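3.2 Materials and rooms

The listening material consisted of 60 short passages read aloud in English by one speaker and recorded in a quiet studio. Each passage lasted 14 seconds and contained two facts that could be asked about later, such as the price of a ticket or the colour of a coat. The passages were taken from a larger set written for an earlier study of memory for spoken news. We removed any passage that mentioned a named town, as pilot listeners in Serrano tended to remember places they knew.

Echo was added to the recordings with the Plelus package, which works out how sound would travel in a room of a given size and surface. Three room settings were used: carpeted, bare floor with soft walls, and bare floor with hard walls. The setting was fixed for each block of trials and changed between blocks. Overall loudness was matched across the three settings by ear and then checked with a meter at the position of the listener's head. The largest remaining difference was too small for any of the pilot listeners to notice. 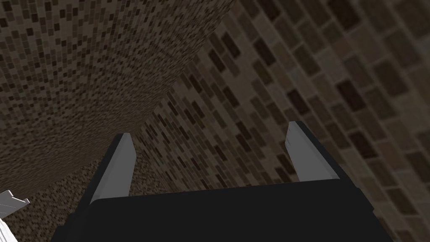

3.3 Listeners

One hundred adults took part (the target set before the study was 100, and recruiting stopped when it was reached). They were found through notices in the library and the two health centres in Serrano and through a mailing list kept by the Prirnia adult education service. All had spoken English since early childhood. Anyone who wore a hearing aid was asked to take part in a separate study, which will be reported elsewhere. Listeners were paid for their time and their bus fare.

Hearing was tested on arrival. Four people who had signed up were found to have a marked loss in one ear and were replaced before the main task began. Their data are not included in any of the results below.

3.4 Procedure

Listeners sat alone at a desk with headphones on. After each passage there was a silent gap, and then two written questions came up one after the other. Answers were typed. Spelling was ignored in marking, and a second marker who did not know the room setting went through a quarter of the answers. The two markers disagreed on very few, and these were settled by discussion.

After each block listeners rated how tiring they had found it, using a scale from one ("not at all") to seven ("extremely"). They could rest between blocks for as long as they wished. Most took only a short break, although several of the older listeners left the room for a drink of water. The order of the blocks was balanced across listeners, and the order of the passages within a block was shuffled for each person by the Mumeo software, which also stored the answers and the time of each key press.

As the hard-walled setting was expected to be the most difficult, it never came first. This means that the order was only partly balanced, a point taken up again in section 5.

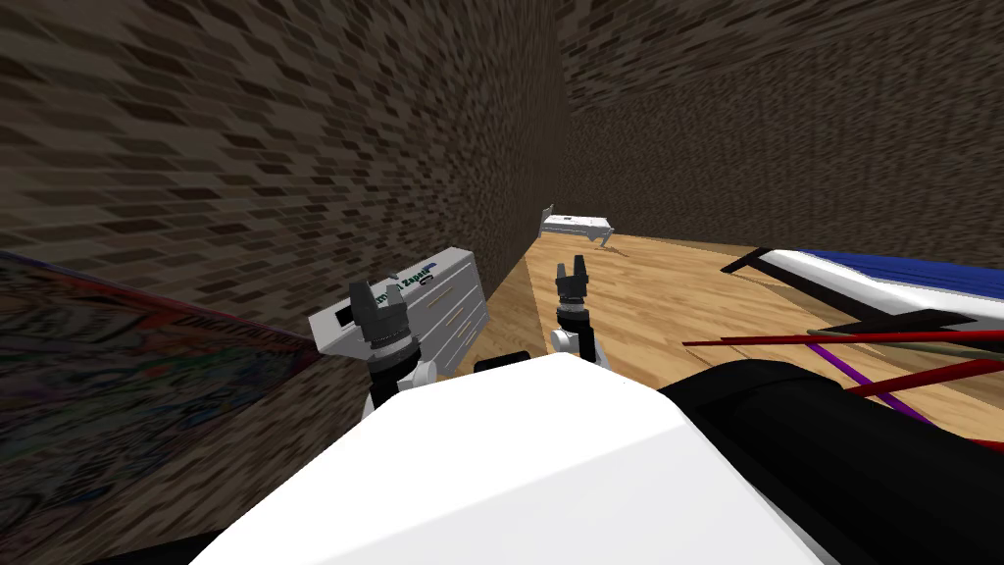 Figure 2. Rendered interior with brick-textured walls and a light wooden floor. Two robot arms are in the middle ground.

3.5 Treatment of the data

Answers typed before the question had fully appeared were removed, as were trials in which the headphones had come unplugged. Across all listeners 1330 answers were set aside before marking in this way or because the box had been left blank. Most of the blanks came from the final block. Removing them makes the scores for that block look slightly better than they would otherwise, so the main comparison was run a second time with blanks counted as wrong. The pattern was the same in both cases and we report only the first.

Tiredness ratings were compared within each listener. People used the scale in quite different ways, some never going above three, and a plain average across the group would have hidden this. Age was entered as a continuous measure. Years of schooling was included at first but made no difference to the fit and was dropped.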